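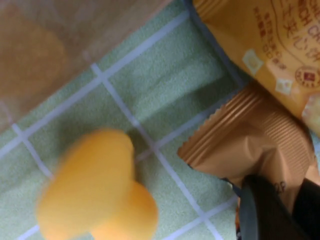

R. Tiernan

Windowpane towel (also windowpane check, pane towel; in Nondale usually just "a pane"). Household towel, one ground colour, crossed by thin lines in a second colour to make large open squares. Kitchen use mostly. Pale ground with white lines is a common version, e.g. the light green one shown, fuzzy face, big squares, darker blue-grey band along one border.

Distinguished from gingham (equal bands, colours overlap) and from graph check (much smaller squares). Tattersall is a different thing again, two line colours alternating. Shops mix all four up.

Construction. Flat weave or terry. In flat weave the lines are simply coloured threads in warp and weft. Terry is harder, loops tend to lean over the line and blur it, so better makers leave the line unlooped and it sits a bit lower than the rest. Printed versions exist, line on the face only, back plain. Quick way to tell: turn it over.

Fibre is cotton as a rule, sometimes a linen blend. The Beltow pattern sheet gives 67 cm as the finished length, with squares to be matched at teh hem. Rarely are.

History. Patchy. Woven at Cullgate on narrow looms, first for dairies, later for general household trade. The mill's last order book lists 471 dozen in one season, green the best seller, then a yellow. Luik towels are later and softer, with a contrast border added to stop the edge looking unfinished.

Uses. Drying dishes, lining a tray, covering dough. Also laid flat on the bench or table under snacks, toys, whatever is going to roll or leave crumbs. Terry grips better than flat weave for this.

Care. Warm wash, no softener (kills absorbency). White lines pick up dye from darker loads before the ground colour shows anything. Line dry. Shrinkage is worst in the first few washes and usually uneven, squares end up as slight rectangels.

See also: Tea towel; Huckaback; Gingham; Nondale weaving

Contact the editors | © Nondale Household Encyclopedia | Back to top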